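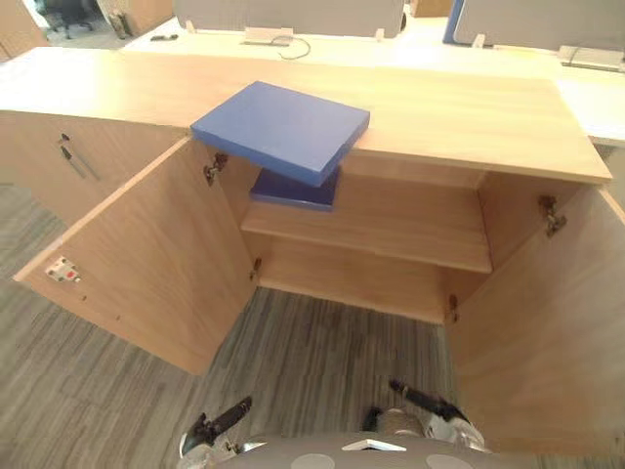 Week two in the new flat and I've finally got opinions about moving interstate, so settle in

First up, get the quote in writing. Mine was $2000 on the phone and $2363 on the day. Apparently stairs are extra. I'd mentioned the stairs!!

Label boxes by what's in them and skip the room names. I have opened every single one marked "lounge" looking for the kettle

It was in with the towels. I packed it there myself, so no one to yell at

Redirect your mail before you go - my old neighbour Lavanya has been texting me photos of my own power bill

Sent the real estate 431 photos for the condition report and I regret none of them. Last place tried to charge me for a scuff that was older than my lease

Best thing so far is the bakery downstairs, which does a cheese and Vegemite scroll the size of my head. Had one for brekkie Friday and again for tea

Anyone know how long the internet takes to get connected? Asking from the library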